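From: Zeyu Wei
To: Greltberg workshop list
Date: 14 Jan 2023
Re: relabeling the gray cabinet

On the list, Mthembu wrote:
> Before I order new label plates from Darnico, could somebody go over
> the doors and tell me what we want changed? The minimum is 30 plates.
> I'd also like to know if the sticker with the triangle stays.

Hello all, and a belated happy new year to those I haven't seen yet,

I said in the fall that I would take this on and then let it slide, so thank you, Mthembu, for the nudge. I've spent a pleasant hour with the door drawings and a pot of tea, and these are my thoughts in the order they came to me, so please forgive the wandering.

1. The lamps along the top of the left door. I'd leave the order alone, amber then green then red, as we all know it by now. The little white plates under them are another matter. The print is far too small for my eyes, and I suspect for some of yours, so please ask for the biggest lettering that will fit. 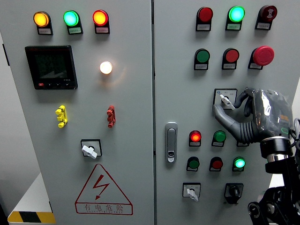
2. The rotary switch with the white handle, lower down on the left door. I would love a plate of its own for this one, with the positions spelled out in full words. Illeck wants abbreviations, but new people come in every April and they shouldn't have to guess.

3. The power meter can stay as it is. I'll type up a card explaining the screens and keep it in the binder.

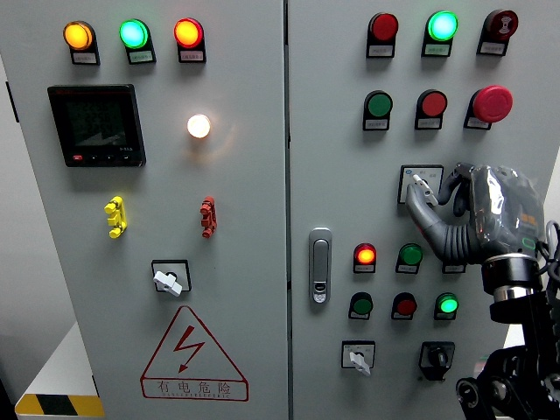
Do we have to take the doors off to change the plates?
The doors can stay on. The new plates go on from the front, once the cabinet has been shut down and locked out by someone authorized to do it.

4. The triangle stays, please! I'm fond of it, and the red bolt needs no translating. If Darnico can do a larger English line to go underneath the Chinese, so much the better, but I wouldn't hold up the order for it.
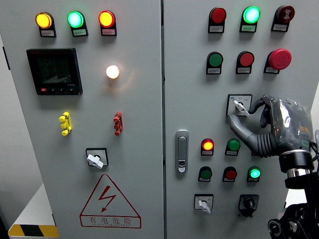

Left and right doors, warning triangle low on the left.

I can send Mthembu the wording for the plates once Illeck and I have settled the abbreviations. If anybody has an old copy of the door drawing with notes in the margins, I'd be very glad to borrow it.

Warmly,
Zeyu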